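FOR IMMEDIATE RELEASE

Pendelari opens its training hall to packaging and paper customers

Hand-held grippers, a paper roll task and a first look at the Sedumeo program drew 42 visitors in May

Pendelari, a supplier of handling automation for small and mid-sized converting plants, held an open day at its training hall in May. The company invited plant managers, maintenance staff and teachers from two technical colleges to see how it collects the hand movements used to teach its robots. A total of 42 visitors took part, in groups of 8 or fewer.

The open day ran from 9 a.m. until 4 p.m. Each group spent time at the work tables, followed by a talk on the Sedumeo program and a question period with the engineering staff. Coffee and lunch were served in the front office.

Sedumeo is the name Pendelari uses for its library of recorded handling tasks. In place of programming a robot arm point by point, an operator does the job by hand while holding a gripper of the same shape as the one that will later be fitted to the arm. A camera on the gripper records what the fingers are doing. Square black-and-white markers are used to work out where the tool is in the room. The recordings are checked, sorted by task and used to train the control software.

"Our customers know how to pick up a roll without crushing it. They have done it for years," said Oda Wikström, head of training at Pendelari. "We wanted them to see that this kind of knowledge is what we are asking for. They do not have to learn a programming language to give it to us."

The library now holds 1,526 approved recordings. Of those, 451 were added since the start of the year, most of them for paper and light packaging goods. A recording is approved after two people have looked at it separately. Recordings in which the item slips, or in which the fingers leave the camera's view for too long, are kept in a separate file and are not used for training.

Demonstrations at the tables were led by Ratree Wiriya, who supervises the recording staff. Visitors watched operators work with the grippers on paper goods and other light items.
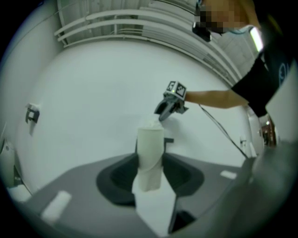

Paper goods were chosen for the day at the request of Engebretsen, a converting company that has been testing the Sedumeo recordings on a pilot cell since last fall. The cell takes short rolls from a tray and sets them upright for wrapping. According to Njål Blomqvist, production manager at Engebretsen, the hardest part has been the soft rolls at the end of a batch.

"A firm roll is easy. A soft one changes shape when you touch it, and it will lean if you let go too early," Blomqvist said. "The early version of the software treated both the same way. We sent two of our packers over for a week to make recordings of the soft ones, and the next version was better. We still stop the cell by hand now and then, and we told the visitors that."

The pilot at Engebretsen will continue through the end of the year. The two companies have agreed to review the stop rate every month. No decision has been made about a second cell.

Several visitors asked about the effort needed to produce a useful set of recordings. Wiriya said that a new operator normally practices for half a day before any recordings are kept. After that, the pace depends on the item. Flat and ring-shaped parts take longer than rolls, as the operator has to decide where on the rim to close the fingers and at what angle to bring the part in.

"People start out too fast," Wiriya said. "They work the way they would with their own hand, and the gripper has two fingers. Once they slow down a little and let the tool close fully before they lift, the recordings are good. We ask them to do the same task many times with small changes in where the part starts." 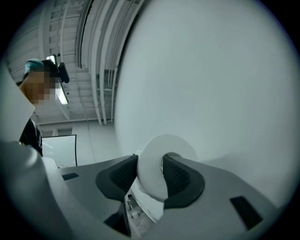 A white ring held between the two black finger pads of a hand-held gripper at the Pendelari open day.

The afternoon talk was given by Joar Eide, who leads software work on Sedumeo. Eide described how recordings made at one site are used on robots at another, and where this does not yet work well. Shiny film, very thin sheets and parts that stick together are not supported at present. He also took questions on privacy. Faces picked up by the gripper cameras are blurred before the recordings leave the training hall, and operators sign a consent form that they can withdraw at any time.

Eide said the next release of the software is planned for the fall and will include ring and core handling for the first time. Customers with a current service agreement will receive it at no added charge. The grippers themselves will not change, and finger pads already in use will fit.

Pendelari also announced that it will work with Pluvach, a training provider for the packaging trade, on a short course for operators. The course will cover safe use of the hand-held gripper, table setup, basic recording practice and how to review a recording. It will be taught at the Pendelari training hall to begin with. Gunvor Skjelbred, course manager at Pluvach, attended the open day and tried the grippers with the morning group.

"I dropped the first part and got the second one," Skjelbred said. "We will have people in the course who have worked on a packing line for twenty years and people who have just left school. Both should be able to do this after a day's practice."

Registration for the course will open later this year. Companies may send up to four people to each session. Details on fees and session times will be sent to everyone who signed in at the open day, and others may ask to be added to the mailing list.

Pendelari plans to hold another open day next spring. Plants that would like a group visit before then can arrange one through the training office. Visitors should wear closed shoes, and items they would like to see handled should be sent in ahead of time with a note of their size and weight.

About Pendelari

Pendelari builds and services robot cells for converting, packing and light assembly. The company runs its own training hall, where the recordings for the Sedumeo library are made and reviewed.

Press contact: Oda Wikström, Head of Training, Pendelari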